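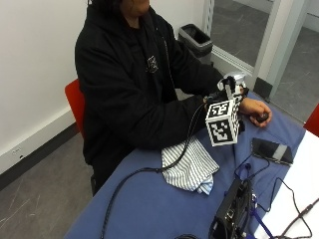
Figure 2. A Kariuki recording at the cloth table. The marker cube travels with the back of the hand, and the cable runs from the wrist rig down across the table.

4. Collecting hand demonstrations with Kariuki

4.1 What we wanted from the rig

Most of our earlier work on household objects used teleoperation, and we were never happy with how it handled cloth and small rounded things. Operators slowed down, made stiff little movements and stopped doing the sideways nudges and half-grips that people make all the time at home. With Kariuki we let people use their own hands. The wearer sits at an ordinary table, picks things up in whatever way feels natural, and the rig records where the hand is while a fixed camera looks on.

We had three signals in mind from the start: the position and tilt of the wrist, the contact at the fingers, and the colour video of the whole table. The first comes from a cube of square fiducial markers fixed to the wrist mount. The second comes from a glove with sensor patches on the fingers and on the back of the hand. The third is plain video, and it turned out to be far more useful than we had planned for, as Section 4.4 explains.

4.2 The marker cube

A single flat marker is cheap and easy to print, but it disappears the moment the wearer turns the hand over. A cube nearly always has at least one face toward the camera, and often has two. When two faces are visible we solve for both together using their known corner positions on the cube, and the resulting pose is much steadier. When only one is visible we fall back on that face and lean on the previous estimate to choose between the two mirror-like solutions that a flat square allows.

Getting the cube to sit well took us longer than any other part of the build. The first version was too close to the knuckles and people kept bumping it on the table. Hafiz Nugroho redrew the bracket so that the cube sits farther back and the straps take the load around the wrist and forearm. The mount is still bulkier than we would like (our wearers tell us so!), but it no longer changes the way they reach, and that was the whole point of the exercise.

Each cube is calibrated once after assembly. The wearer rests the hand flat in a known pose, then rolls the wrist slowly in both directions while the camera watches. From this we recover the fixed offset between the cube and the wrist joint. If the straps are loosened between recordings the offset is no longer valid and the calibration has to be done again. We learned to check this every time.

4.3 Glove, straps and cables

The glove is white with black patches. We chose patches over a continuous sensing skin for a very practical reason: a single patch can be replaced on the bench in the time it takes to make a cup of tea. The readings are not calibrated to newtons. We treat them as a graded sign of contact, scaled for each wearer at the beginning of a recording, and everything in this paper that mentions grip effort should be read with that in mind. 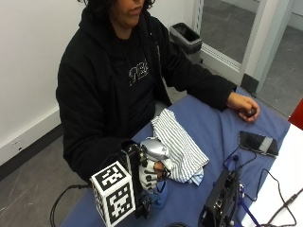
Working with two hands was the part we looked forward to most. People rarely hold one thing at a time. They steady a smooth, domed object with one hand while the other closes on something small, and the timing between the two hands carries a lot of information about what they are going to do next. We therefore allowed the other hand to stay bare and free to join in, and asked wearers to treat the whole table as theirs. Nothing in the instructions said which hand should go first.

A bare hand gives us no contact readings, of course. We estimate its pose from video alone with an off-the-shelf hand model and keep those estimates in a separate channel, flagged as lower confidence. Mixing them with the cube poses would have given us more data on paper and a muddier result in practice.

The rig is wired. We tried a wireless version in May and lost enough packets in an afternoon to put us off the idea. A cable is a nuisance and it does pull slightly when the arm is stretched out, but every sample arrives with a clean time stamp. Wearers are asked to leave slack before they begin, and to stop if they feel the cable tug.

4.4 Objects and table layout

We wanted objects that differ in the way a hand has to treat them. A striped cloth can be folded, bunched, dragged or pinched by a corner, and its shape is different after every touch. Hard rounded objects slide or roll if the grip is slightly off. A phone is flat and awkward to get a finger under. Items are left wherever the last recording put them, so the starting layout drifts over a session. At first we reset the table by hand each time, but Wumpini Laryea pointed out that the tidy layouts were making our policy worse on untidy ones, and she was right.

The full set holds 247 recordings. Of these, 144 involve both hands in contact with something at the same moment, and it is this part that we use for the two-hand results in Section 5.

The fixed camera earned its keep here. When the cube is hidden by the wearer's own arm, or when it turns edge-on at the near side of the table, the video still shows the object and usually some of the fingers. We use it to mark short gaps in the wrist track and to decide whether a gap can be filled. Gaps shorter than half a second are filled by smoothing. Longer ones are left open and the learner never sees them.

4.5 From wrist tracks to robot motion

The Potine arm we train for has a simple two-finger gripper, so a human hand cannot be copied onto it joint by joint. We keep the wrist path, shift it by the calibrated offset, and reduce the glove readings to a single open-or-close value with a little hysteresis to stop it from chattering. It is a crude mapping, and we were honestly delighted by how much of the original behaviour survives it. The wrist alone carries the slow approach, the small correction just before contact and the slight lift that tests whether an object is held.

Cloth is where the mapping suffers. A person can feed fabric through the fingers without moving the wrist at all, and after our reduction that motion vanishes. We remove those stretches using the glove signal, where they show up as a travelling pattern across the finger patches while the cube stays almost still. An alternative would be to add a second gripper motion for feeding, and we would love to see someone try it.

Two-hand recordings go through the same steps, with the bare hand supplying only a target point for the second arm. We do not ask the second arm to follow the estimated finger pose. In early runs on the Hirkska bench it tried to, and small errors in the video estimate became large, nervous corrections at the gripper. With a single target point the motion calmed down right away.

4.6 Remaining limits

The cube limits how close the gloved hand can come to the table in a palm-up pose, and anything that has to be done inside a box or a drawer is out of reach for the present rig. Wearers with small hands report that the glove is loose at the fingertips, and the contact signal is weaker for them even after scaling. A smaller glove is being made. We have also recorded only seated work. Standing changes the reach, the cable slack and the camera view all at once, and we expect the calibration routine to need an extra step before the same method can be used at a kitchen bench.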